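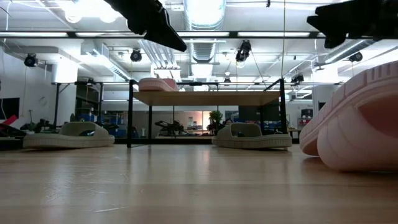
About Culus

Culus is a footwear pairing and returns workshop. We receive slide sandals, clogs and other molded slip-on shoes from online stores, sort them, match them into pairs, inspect them and send them back in a condition that can be sold again. The business is run from a single site in Trernemby.

What we handle

Our work is limited to open and slip-on footwear without laces. Most of the volume is slides with a thick one-piece sole and a broad strap. These shoes are light, hold their shape without a form and can be checked quickly, but they are returned in poor order more often than boxed shoes. Many arrive without packaging. A carton may contain single shoes, mixed sizes, or two lefts in the same color.

The site has capacity for 3,000 pairs a week. Individual jobs start at 25 pairs. Smaller lots are accepted from existing customers when they can be combined with a scheduled job.

How a job is processed

Receiving. Cartons are opened and the contents are checked against the customer's return list. Shoes that do not appear on the list are logged separately and held until the customer gives instructions.

Sorting. Shoes are sorted by color first, then by size, then by left and right. Color comes first on account of pale shades. Sage, sand and beige from different production runs can look alike in a carton and differ clearly when set side by side, so light shades are compared under the ceiling lights before a pair is confirmed. Pinks are treated the same way.

Matching. A pair is confirmed when size, shade, sole pattern and strap width agree. The size is read from the molded mark on the sole where there is one and measured where there is not. Unmatched singles are kept for one further job from the same customer and then reported.

Inspection. The sole is checked for wear in the grooves, the footbed for marks, and the strap for splits where it joins the sole. Each pair is graded A, B or R. Grade A goes back to stock. Grade B has light marks and is normally sold at a reduced price. Grade R is sent for material recovery.

Cleaning. Foam and rubber slides are wiped with a mild detergent solution and air dried away from direct heat. Solvents are not used, as they can dull the surface of soft foam.

Packing. Pairs are packed sole to sole in a bag or box supplied by the customer, labeled, and cartoned by size.

The Saven record

Every job is entered in Saven, our own stock record. Saven lists each pair by style, color, size and grade, and each single by the same fields with left or right added. It currently holds 234 active styles. Customers receive the record as a spreadsheet when the job closes. Photographs of Grade B pairs can be included on request.

Material recovery

Grade R footwear is passed to Pärn, which grinds foam and rubber soles for use in underlay and matting. Straps with metal fittings are removed before transfer. Almost 800 kilograms of material went to Pärn in December, after the end of the summer returns season. Customers who need a certificate of transfer should ask for one when the job is booked.

What we do not do

We do not repair soles, re-glue straps or dye shoes. We do not accept leather footwear, lined boots or anything with laces. We do not sell returned stock on our own account, and footwear remains the property of the customer until it is shipped or released for recovery.

Booking a job

Send the return list, the approximate number of cartons and the grading standard to be applied. If no standard is given, ours is used. A receiving date is confirmed in writing. Cartons should be marked with the job number on two sides and should not be strapped to a pallet above shoulder height.

Page last revised 22nd April.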